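16 May 2026
Notebook, compressed air and base load, Vosavano site

Meter check first. Main incomer and the sub-meter on the compressor board were read at the start and end of the shift. The sub-meter clock was still on winter time, so the half-hourly data needs shifting by two periods before anyone compares it with the supplier's file. Clock corrected at the panel.

Compressor
Duty set is the 1993 screw machine, fixed speed, load/unload control. Left it running with all production valves shut. It loaded for 34 seconds, then unloaded, and repeated this for the whole test. Logged 281 cycles. With no demand on the line, all of that is leakage or drains.

Drain on the wet receiver passes air continuously. Isolated it by hand and the off-load period became longer straight away. Replace with a zero-loss drain; Brzozowska has the part number from the last job.

Ring main pressure is set higher than any tool on the list requires. Proposed to drop it in small steps, one per shift, and stop if the packing line complains. Mwende Makori to agree the steps with production before we touch the setting.

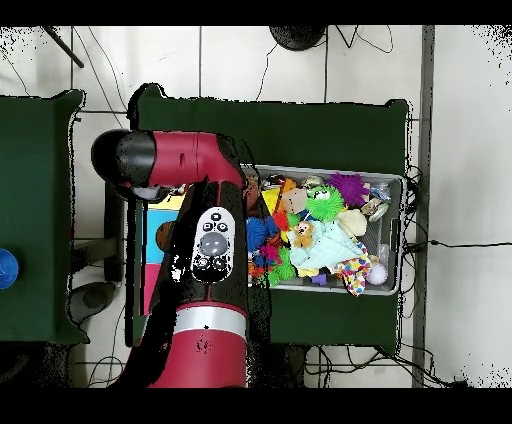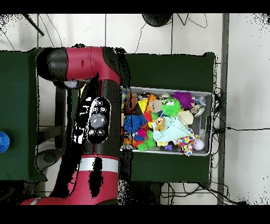 Base load
Overnight demand does not fall as far as the occupancy would suggest. Clamped the outgoing ways on board B one at a time. Main contributors are the extract fan (left in hand, should be on the time clock) and the trace heating, whose thermostat looks to be stuck closed — not proved, needs a cold day or a freezer spray.

Lighting in the stores is on one contactor with no sensor. Low priority.

Heat recovery
Measured 949 mm clear between the compressor discharge grille and the wall. Enough for the straight duct section but not for the bypass damper as Tadeo drew it. Ask for a side-entry version. Do not order the duct until the drawing is reissued.

To do
Repeat the no-demand test with the drain isolated
Fan back to auto, check time clock battery
Send shifted half-hourly data to Gitia
Ultrasonic leak survey of the ring main, booked for June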